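Nutley gripper budget notes and sample set

README, last edited May 14, 2018

What is in here
The folder holds the equipment list for the Nutley bench, the quotes we have back so far, and a small set of wrist camera pictures of grocery handling. It was put together so the people who approve spending can see the work next to the prices. Beril Başaran looks after the list. Ask her before you change a line in quotes.csv.

Files
quotes.csv: one row per item per supplier
wishlist.txt: things we would like but have not priced
pictures/: wrist camera stills, unsorted
old/: last year's list, kept for freight costs

Columns in quotes.csv
item, supplier, quantity, unit price, freight, lead time in weeks, status. Prices are in Canadian dollars before tax. Status is one of open, held, ordered or dropped. An empty freight cell means the supplier has not told us yet. It does not mean free.

What we plan to buy
Two spare grippers from Mahrous, with mounting plates. Five sets of fingers. A box of 100 bolts to go with the plates. Premby has quoted on the same fingers in lots of 25, but the lead time runs past September, so that row is marked held. The wrist camera stays as it is this year.

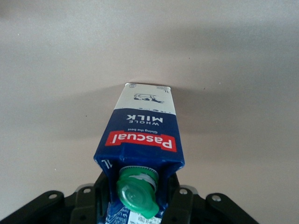
Test groceries come out of the consumables line and should not be charged to equipment. Cartons crease where the fingers pinch them, so allow for replacements when you plan a long run. Do-yoon Bae would like softer finger pads priced as well. They are in wishlist.txt until Nimau sends a figure.

Known gaps
Freight is missing on both Premby rows. Shaimaa El Fassi still has to confirm that the plates in the Mahrous quote fit our older arm. The pictures have no labels and were not chosen to be a fair sample of anything.

Changes
Added the bolt row.
Moved finger pads to the wishlist.
Fixed the currency on the Mahrous rows (Lucimara Barbosa).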